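Progress Report: Home Reading Kits for Kindergarten and First Grade
To: Sibel Işık, Rakolik Family Learning Fund
From: Trinh Trương, Marchuk Reading Room
Dec 26, 2023

Hi Sibel,

I know you said a page or two would be plenty, and I know I never manage a page or two, so get yourself a coffee. The short version is that the kits are built, they're out in people's homes, and the kids are using them (mostly at bedtime, more on that in a bit). We're a little behind on the Spanish set and a little ahead on training. Money is fine. Now for the long version!

Where we started

When you approved the grant in August, we had one bin of handmade phonics games that Châu Khúc and I had been lending out of the back of my car. Each game was made of cardstock and clothespins and whatever else we had in the drawer, and every time one came back there was a letter missing. It was almost always a vowel. I have no theory about this.

The plan we sent you was to turn that bin into 300 take-home kits, each with enough in it for a family to do a short reading activity most nights without having to print, cut, or look anything up. We wanted them to work for a parent who doesn't feel like a teacher, and for a parent who is reading English as a second or third language themselves. That second part has turned out to be the bigger job, and I'll get to it.

What's in the kit now

We went through 11 versions of the contents list before we stopped fiddling. What ended up in the pouch is a set of lowercase letter tiles, a flip book for word families (-at, -ig, -op, -un and so on), a stack of picture cards, a rhyming game we call Sock Match, four little decodable books, and a parent card for each activity. The tiles come from Trasarlow, the educational printer we told you about, and they're thick enough that a five-year-old can chew on one and it still lies flat. We tested this without meaning to.

The flip book is the thing I'm proudest of. The ending stays put on the right and the child flips the first letter on the left, so cat turns into hat turns into mat, and they hear that only the front of the word is changing. Some of the flips make nonsense words and we left those in on purpose. Kids adore them. "Zat" got such a big laugh in our first group that one little boy asked to take it home and show his grandma. Nonsense words are also a great check on whether a child is sounding out or guessing from memory, so everybody wins.

Sock Match went through the most changes. It started as a game with twelve pairs and that was way too many for the younger ones, who would turn over three cards, forget what we were doing, and wander off. We cut it to six pairs. You lay the socks face down, turn over two, say both words out loud, and if they rhyme you keep them. The saying out loud matters more than the keeping, and the parent card says so in the very first line because it's the first thing people skip.

How families are using them

We gave out the first batch at the two schools in our agreement and asked parents to tell us when and where they used the kit. We figured it would be the kitchen table. I'd even written "clear a space at the table" on the parent cards! But what we kept hearing was bedtime. Baths are done, the little brother is asleep or pretending to be, and the kit comes out on top of the covers for ten minutes before the story.

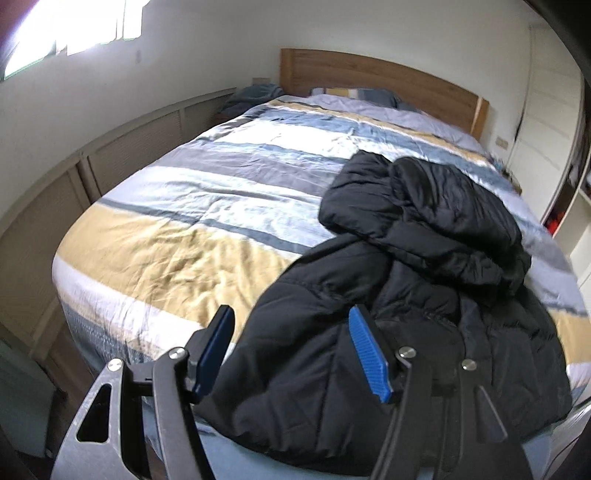
So we rewrote the cards. The tiles had been meant for a hard surface, and on anything soft they slide together and get lost in the folds, so each kit now has a stiff felt board that opens up like a menu and holds the tiles where you put them. Lachlan Nepia found the felt and talked the supplier down on price, and he also worked out that if you fold the board closed with the tiles still inside, the word is waiting there the next night. Kids love opening it up and finding last night's word. One mom told me her daughter has started leaving secret words in there for her to find after lights out. (The first one was "bug." The second one was "big bug.")

We also shortened everything. The original activities ran fifteen minutes or so and that's a long time when you're tired, whether you're five or forty. Every card now has a quick way and a longer way. Quick is three words and you're done. I was worried this would mean less practice, but the families who told us they do the quick way also told us they do it more nights, and I'll take that trade any day.

One more change from the bedtime business is that we took out the spinner. It was loud and exciting and it got everybody bouncing. Good game, wrong hour. We're keeping it for the classroom set.

Training

Marthinus Du Plessis ran our parent evenings this fall and he's been wonderful at it. We promised you six sessions and held eight. The two extras were requests from the kindergarten teachers, who wanted to see what we were telling parents so they could say the same things at school. The letter sounds were the biggest topic at every session. A lot of us grew up saying "buh" for B and "tuh" for T, and then "buh-a-tuh" doesn't sound much like bat, does it? Marthinus has everyone practice clipping the sounds short, the whole room at once, and it's very silly and it works on the adults faster than any handout I've ever written.

The teachers asked for one thing I'd like to do in the spring, and that's a matching order. Right now the school introduces its letter sounds in one order and our books use another, so some kids meet a G in our second book before they've had it in class. It isn't a huge problem but it does trip up the careful ones. Reordering the books means redoing two of the four. Châu has already sketched out the new ones and there's a goat in both.

What's behind

The Spanish parent cards should have gone out with the first batch and they didn't. That's on me. I sent the English text off for translation before we'd changed it all around for bedtime, so what came back was a very nice translation of cards we no longer use. The new text is with Ullitz now, and they've been patient with me. I expect finished cards in time for the second batch, and families who already have kits will get the cards sent home in backpacks.

The Vietnamese cards are done. Châu and I did those ourselves, arguing the whole way over how to explain a "word family," and my aunt settled it.

We also haven't done much with the families who took a kit and then went quiet. I don't want to pester anyone. But I'd like to know whether the kit is sitting in a closet or whether they're using it happily and just don't feel like filling in a form, and a short friendly phone call would probably tell us. I've put that down for after the break.

Money

We're inside the budget on every line but one. Printing came in lower than the quote, and the felt boards weren't in the original budget at all. Lachlan covered the boards out of the printing savings, which you okayed by email, and after that we had $486 left over. I'd like to spend it on replacement tile packs, with extra vowels. If you'd rather we hold it for the reprint of the two books, just say so and that's what we'll do. The full spreadsheet is attached, and Lachlan has added notes in the last column wherever a number moved.

What we'd like to do next

The second batch goes out once the Spanish cards are in hand. Before then I want to sit down with both kindergarten teams and settle the sound order, because I don't want to print those books a third time. Marthinus would like to try one parent session with the kids in the room, so people can play Sock Match with their own child and ask questions while it's happening. It'll be chaos and I think we should do it.

I'm also collecting little recordings of kids reading the decodable books, with permission slips from the parents. They're mostly giggling with some reading in between. I'd love to play you a few when you visit, and if you could let me know which weeks suit you, I'll work the school visits around that. Parking is easier on the playground side.

Thanks so much for everything, Sibel, and for answering my emails so fast when the felt question came up.

Warmly,
Trinh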